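Chapter 4
Clues and Where to Put Them

A mystery novel is a contract between the writer and the reader. The reader agrees to be deceived for several hours, and the writer agrees that the deception will be fair. In this chapter we study the clue, the smallest unit of that contract, and we ask where in a story it should be placed and how much light should fall on it.

Let us begin with the novel that you will meet again in the exercises, The Ferry at Patgate. A retired harbour pilot is found dead in the waiting room, and his niece, Della, must learn why he bought a ticket to Trillport, a town he had refused to visit for 14 years. The whole book has 50 short chapters. The ticket is mentioned in the second one, in the middle of a list of things from his coat pockets, and most readers pass over it.
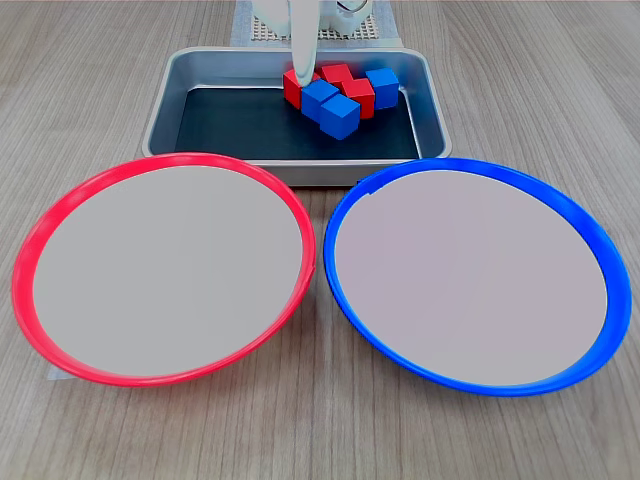
A list is a very good hiding place, because the reader gives the same small attention to each item in it. The first and the last item are remembered better than the others, so the careful writer puts the important object somewhere between them. It is also helpful if the next sentence brings a strong emotion. When Della recognises her uncle's handwriting on an envelope, we feel with her, and we forget the ticket.

We can separate clues into two families. A true clue leads to the solution, although perhaps by a long road. A false clue, which is often called a red herring, leads away from it, but it must still have an honest explanation of its own. If the gardener lies about the night of the murder, the reader has a right to learn later what he was hiding. A false clue that is simply dropped is felt as cheating, and reviewers are seldom kind about it.

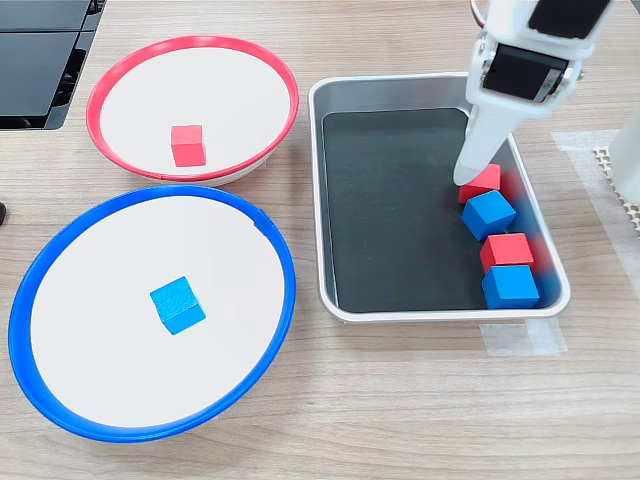

4.1 The distance between clue and solution

How far apart should the two stand? When a clue comes only a few pages before the answer, it looks like an emergency repair. When it comes very early, the reader may not remember it at all, and then the writer has to repeat it in another colour of language - a joke, a dream, a complaint from a neighbour. In The Ferry at Patgate the ticket returns three times. The last time it is the dog, Kos, who brings it from under the sofa, and Della reads the number 3423 aloud without understanding it.

Before you continue, take a mystery you have already finished and read its first 2000 words again. Mark with a pencil every detail that you now know to be a clue. Write beside it what the detail seemed to mean on your first reading.
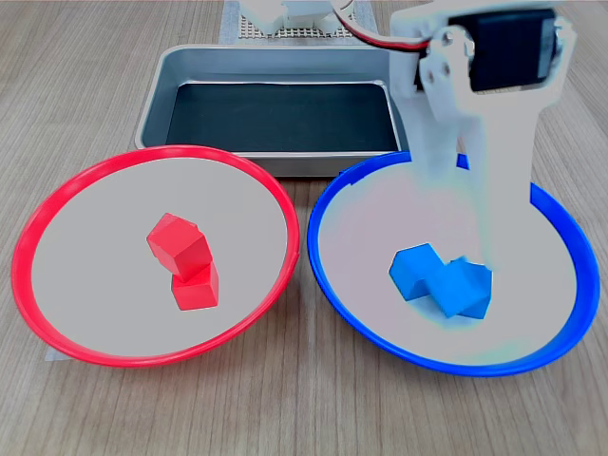

Figure 4.3 Red cubes in the red-rimmed plate.

Keep your notes, as we will use them in section 4.2, where we turn to the witness who tells the truth and is not believed.

Related chapters
Chapter 2: The Detective Who Did Not Want the Case
Chapter 3: A Closed Circle of Suspects
Chapter 5: Writing the Interrogation
Chapter 6: The Last Ten Pages
Glossary of Crime Fiction Terms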